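**From the Clellside bench: we stopped telling it where to look**

Hello again from the back half of the building! Last time I promised I'd write up the pointing experiment once we had numbers I trusted, and as of Saturday afternoon I do, so get yourself a coffee.

Quick catch-up for people who joined the list over the summer. Zinalik is our name for the part of the software that decides what the arm should pay attention to before it moves. The old version worked from a list. You'd ask for a lemon, it would go through everything it thought it could name on the table, pick the best match, and hand a box around that thing to the motion side. Fine, mostly. But it had a nasty habit of changing its mind halfway through a reach, and every time it did, the arm would twitch and start over. I have watched that twitch so many times that I see it when I close my eyes.

So over at Belkadi (our sister group, two floors up, better snacks) they suggested dropping the list altogether. You give the model the request and the picture, and it gives back a soft patch of "probably here" that gets sharper as the hand gets closer. No names, no boxes. I was pretty grumpy about this idea. I like boxes. You can look at a box and know it's wrong.

We collected 476 demonstrations on the Soleck arm, all kitchen and bar-type jobs, and trained both versions on the same set. Then we ran 131 test requests on each, with the table rearranged between requests and the same layouts used for both. The box version failed 24 times. The patch version failed 19.

Yes, I know. Five fewer failures isn't much of a parade, and I wouldn't bet my bike on that gap holding up with a different batch of layouts. What got my attention was the kind of failure. With the boxes, most of the bad runs were the mid-reach mind changes. With the patches I could only find a couple of those, and the rest were plain old bad grasps - fingers closing a little too high, or a round thing rolling off. Bad grasps I know how to work on. We have a whole other folder of ideas for bad grasps.

The motion is nicer too. It sort of drifts toward the general area and then commits, and people who walk past have stopped asking me if the arm is okay. 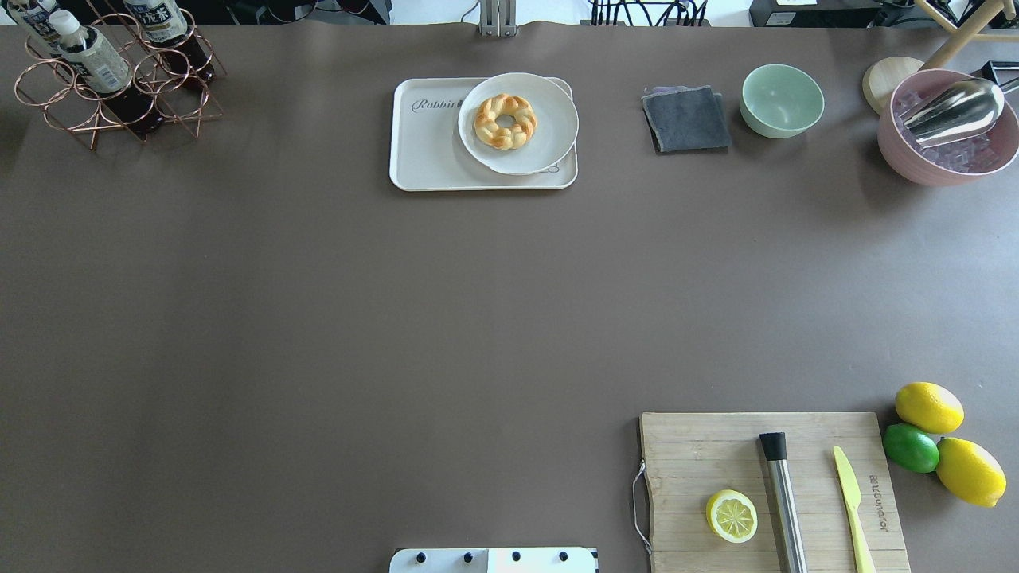 Lemons are where I'd expected the patch version to fall apart, and I'd been looking forward to saying so. If you never name anything, how do you handle a request like "the cut lemon" when there's more than one lemon out? On a layout like this one, the half is on the cutting board with a muddler and a yellow knife, and two whole lemons are right next door with a lime, so a lazy model that just likes yellow has plenty of ways to embarrass itself. Early in training the patch did exactly that and smeared itself across the whole corner. Later on it learned to pull in tight on the one you asked for, usually well before the hand was anywhere near. I still don't fully understand what it's keying on. My guess is the cut face, but I haven't tested that properly and I'd rather not have it quoted back to me at the next open evening.

What it's still bad at is see-through stuff. Ask for ice and the patch wobbles all over the bowl like it can't decide which bit counts. The box version at least picked the bowl and stuck with it, so there's one point to my beloved boxes.

Next up I want to try requests with two steps in them, which will need more demonstrations, which means somebody (me) spending a lot of September driving the arm by hand. If you're on the Belkadi side and have a free hour, come down and take a turn. It's pretty fun for the first twenty minutes, and after that I'll put the radio on.

The training notes and both sets of test runs are in the shared Zinalik folder if you want to poke at them. The failure clips are sorted by type, except for a few I couldn't agree with myself about, and those are in a subfolder called "hmm."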